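Why I Stopped Taking the Disposable Ones

July 2024

I moved to Lulurthorpe two years ago, and the first thing I noticed was how much people throw away after lunch. In my office there are 30 persons, and most of us order from the same noodle place, Kivadetti. Every bag comes with two pairs of chopsticks in paper, also a plastic fork, also napkins for a whole family. We eat, and everything goes in the trash together.

I do not want to sound like a teacher. I did the same. Then last November I cleaned my desk and found a drawer full of unopened chopsticks, and I felt ashamed in a way that is difficult to explain to a person who grew up with full drawers.

My opinion is simple. The restaurant should ask before it gives. One question on the order page -- do you need utensils? -- and the answer should be "no" until the customer changes it. Some people tell me this is a small thing and that the big companies must change first. Maybe they are right about the big companies. But I cannot vote in their meetings, and I can keep a pair of chopsticks at home and another in my bag. 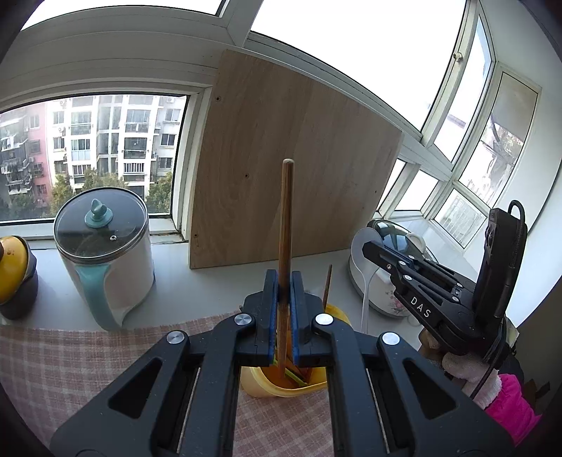
A wooden chopstick over a yellow container.

Wood needs some care, of course. You wash it by hand and you let it dry standing up. My neighbor on Jerkberg Street says she has no time for this. I timed it once, and it was shorter than our conversation on the stairs. I still hope she will try it for a month.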